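Jadeck's head of radio planning expects to spend most of the next budget on microwave backhaul, and little of it on new cell sites. The regional carrier runs 408 towers, nearly 70 percent of them fed by point-to-point links in the licensed bands below 23 GHz. Those links were sized for LTE. With mid-band 5G on the same towers, the busiest are full by 7 p.m.

"The radio can deliver more than the hop behind it can carry," he told me. "We measured it in February on the Simiyu ring. The sectors had room and the backhaul queue was dropping packets."

Jadeck's answer is E-band, the spectrum at 70 and 80 GHz. Channels there can be as wide as 2,000 MHz, against 56 or 112 MHz in the older bands. The cost is distance. Rain attenuates the signal heavily at those frequencies, and Jadeck won't plan a standalone E-band hop longer than 5 km.

For longer paths the company bonds an E-band radio with one in a lower band. Pollov supplies the combined unit, with a single dual-band antenna. In heavy rain the E-band carrier steps down its modulation and then drops out, and priority traffic stays on the lower channel. "Voice and signaling don't move. Video slows down," he said.

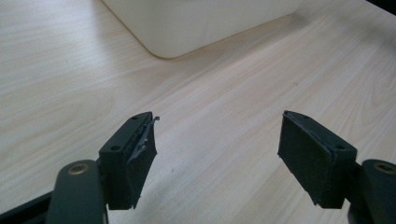 I asked why the company doesn't run fiber to the towers instead.

"Where there is duct within reach, we do. On the Flodorero side the trench would cross two rivers and a rail line, and the permits take longer than the build. A radio hop goes up in a day once the mount is in."

Mounts are a problem of their own. An E-band antenna has a beam less than one degree wide, and a tower that sways in wind or warms unevenly in the sun can move off target. Jadeck has rejected several light monopoles for that reason. On others it added bracing, and it is testing a Pollov antenna that corrects its own pointing within a small range.

"The correction handles slow movement well. Fast sway on a thin pole, I'm not convinced yet. I want a full winter of logs."

Licensing is light in the band, with each link registered individually, so interference has been rare. He expects that to change in the towns, where several operators may want the same rooftops.

He wouldn't give a price per link. The Simiyu ring will be converted first, starting at the two hops closest to the core, and the Flodorero sites follow when the mounts have been inspected.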